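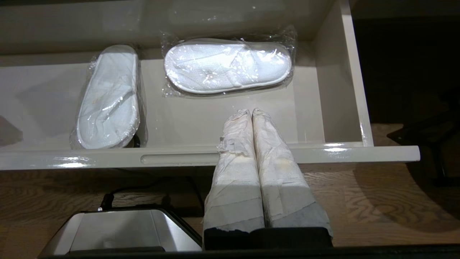
What is the difference between a drawer front and a false front?
A drawer front is one of the four sides of the drawer box and carries part of its load. A false front is a separate panel fastened to a completed box, and it can be removed or adjusted without taking the box apart.

Drawer (furniture)

A drawer is an open-topped box that slides horizontally in and out of a case, such as a chest, desk, cabinet or table. It consists of a front, two sides, a back and a bottom. The opening in the case that receives the drawer is called the drawer pocket.

Box construction

The corner joints of a drawer are loaded unevenly. Pulling on the handle draws the front away from the sides, and the contents add to the force when the drawer is stopped suddenly. The front corners are for this reason usually the strongest joints in the box.

In traditional work the front is joined to the sides with half-blind dovetails, which hide the end grain of the sides when the drawer is closed. Through dovetails are used at the back. Factory-made boxes may use dowels, rabbets with staples, locking joints cut with a router, or metal sides that clip to a front and back panel.

The bottom is normally held in grooves cut near the lower edge of the sides. A solid wood bottom is fixed at the front only and left free at the back, where it can expand and shrink with changes in humidity. Its grain runs from side to side. Plywood and fiberboard bottoms move very little and may be glued on all four edges.

Fronts

An inset front sits inside the opening, flush with the face of the case. The gap around it must be even, and small errors in the case are easy to see. An overlay front covers part or all of the case edge. A lipped front has a rabbet on its inner edges, so that one part enters the opening and the rest covers the gap.

Pulls

Knobs and bar handles are screwed or bolted through the front. Where projecting hardware would obstruct a walkway or an adjoining door, the front may have a recessed pull, a cut slot or a beveled upper edge. Push latches release the drawer when the front is pressed and need a clearance gap behind the panel.

Runners

The oldest arrangement is a pair of wooden strips on which the lower edges of the sides rest. Kickers above the sides keep the drawer from tipping as it is pulled out. In side-hung drawers, a groove in each side rides on a strip fixed to the case, and no kicker is needed.

Metal slides are grouped by mounting position and by extension. Side-mounted slides take up part of the width of the opening. Undermount slides are concealed below the box and limit its depth. Three-quarter extension leaves the rear part of the box inside the case, while full extension brings the whole box clear. Over-travel slides move the back of the box past the face of the case.

In a comparison issued by the Cimgate furniture workshop in September 2022, 143 side-mounted pairs were cycled 3000 times each under a fixed load. Wear was recorded at the rear stop in more than 259 of the individual slides. The report, compiled by Treasa Brennan and Tomás Hegarty, did not cover undermount types.

Finish

Interiors are often left unfinished or given a thin coat of shellac or wax. Oil finishes are generally avoided inside a closed box, as the odor is slow to clear and can pass to cloth. Lacquer and catalyzed coatings wipe clean easily but add thickness, which must be allowed for in a close-fitting inset drawer. Painted running surfaces tend to stick.

Faults

Racking occurs when a drawer turns slightly in its opening and binds at opposite corners. It is most common in drawers that are wider than they are deep, and in those with two handles when only one is pulled. Binding in humid weather is caused by swelling of the sides and is corrected by planing, preferably after the wood has dried.

See also
Chest of drawers
Dovetail joint
Cabinetry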